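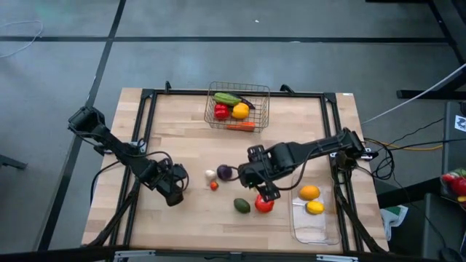

4. Student Project: Two-Arm Produce Sorting

4.1 Workspace and objects

The project was set as the second assignment of the robotics option at Chisholm and ran from January until the end of the spring term. Students worked in teams on a shared bench, with one arm mounted to the left of the table and one to the right. Each team wrote its own task definition, recorded its own demonstrations and trained its own policy. The bench, the control software (Plurevum) and the set of objects were common to all teams, so that results could be compared at the end of term.

The objects are plastic fruit and vegetables. They were chosen for the first assignment on grounds of cost and kept for the second, where their shapes turned out to matter more than their colours. The cucumber and the carrot are long and can be gripped across the middle. The tomato, the onion and the lemon are round and tend to roll if one finger touches before the other. The garlic and the cherry tomato are small enough that an error in height is more serious than an error in position. The smooth surface of the peppers gave trouble of a different kind, as the overhead lights produce a highlight which moves with the viewpoint and which several of the early detectors took for an edge.

Two containers were used: a wire basket towards the far side of the table and a clear plastic tray near the base of the right arm (Figure 2). The tray was a late addition. In the first version of the task every object went into the basket, and teams soon found that the left arm could be left idle without any loss of score. With a second target the arms had to share the middle of the table, and the question of which arm should give way became part of the work.

4.2 Data collection

Demonstrations were given by teleoperation. An episode started with the loose objects placed by hand and ended when the operator judged the table to be finished, or when an object left the reach of both arms. Operators were asked to start each episode from a new arrangement, though a review of the recordings showed that most people have a favourite one. The team led by Murray Ouellet dealt with this by printing a list of start positions, and the list was later adopted by the other teams.

Across the term the teams recorded 2,282 episodes. Of these, 81 were removed before training. The usual grounds were a dropped connection to one of the arms, a hand left over the table after the start signal, or a missing camera stream. Failed grasps were kept where the operator went on to recover the object. Two teams argued for removing these as well, and their policies were trained on a separate copy of the data with the recoveries taken out.

Two views are relevant to the results below. The first looks down on the table and gives a fairly complete picture of the layout. The second is close to table height (Figure 3).
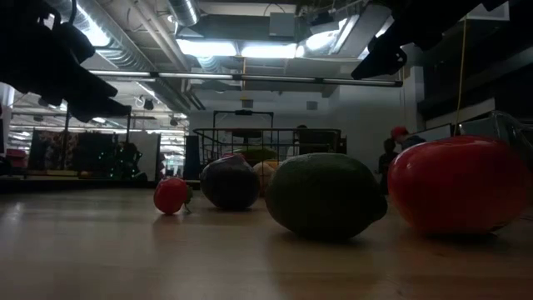

The low view has obvious faults. Near objects hide far ones, apparent size says little about true size, and the background takes in a good deal of the room, including people standing nearby. Teams that used it alone did poorly on any arrangement with one object behind another. Teams that used it together with the overhead view did better on the round objects than those with the overhead view only - the gap between finger and table is hard to judge from above, and this is where most of the failed grasps began.

4.3 Evaluation

Each policy was given 30 trials on arrangements it had not seen. The arrangements were fixed in advance and were the same for all teams. A trial was scored by the number of objects in the correct container, with no credit for an object that was lifted and then dropped short. Contact between the two arms ended the trial at once, and the score up to that point was kept.

Trials were run in blocks of 3, after which both arms were returned to the rest position and the cameras checked. This slowed the work but removed a drift in the calibration which had spoiled an earlier round. Policies had no access to the log of the start positions, and the person resetting the table was not told which policy would run next.

Teams could choose between the standard controller and Cornura, a planner written by students in the previous year, which reserves the middle of the table for one arm at a time. Cornura is slower, as the waiting arm holds still until the other has withdrawn. It was nevertheless the more popular choice, mainly because a collision early in a trial cost far more than the delay. The trials had no time limit apart from the length of the booking.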